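Print this thread | E-mail this thread

Prositz Building Users' Forum: Recycling and Waste

Sorting bins, wording of the cards

Facilities_Prositz wrote:
Members are reminded that drinks containers are to be sorted by material before collection. The three grey fabric bins are to be kept side by side in the order Bottle, Plastic, Can, with the printed card standing in front of each. Comments on the arrangement are invited until Wednesday.

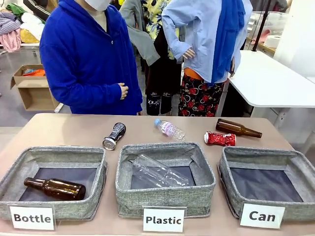 Collection remains with Ferlow, who will take the sorted material at 11 in the morning. Containers should be emptied beforehand. The linings are to be wiped out after each collection.

nkuna_desk wrote:
The Nkuna office supports the arrangement but objects to the word "Bottle". A plastic bottle is also a bottle, and visitors will reasonably place it in the first bin. We request that the card be changed to "Glass".

Plarnport828 wrote:
I do not agree. At Plarnport we have used the same three words for 80 desks and the error has been rare. A reader who sees "Plastic" on the next card will understand.

nkuna_desk wrote:
With respect, your users are regular staff. Ours are largely visitors, who read one card and stop.

Facilities_Prositz wrote:
Both views are noted. The contents of the bins are the better guide in any case: brown glass together in one, clear plastic in the next.
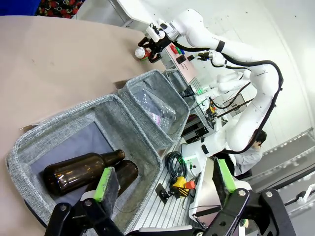 The cards will be reviewed at the next reprint, for which the minimum order is 2000. Until then the present wording stands.

Plarnport828 wrote:
Agreed. May crushed cans be accepted? Our previous contractor refused them.

Facilities_Prositz wrote:
They may.

nkuna_desk wrote:
We maintain our objection and ask that it be recorded.

Recent threads
Kitchen cupboards: August clear-out
Ferlow collection times
Cardboard left in the corridor
Replacement of bin linings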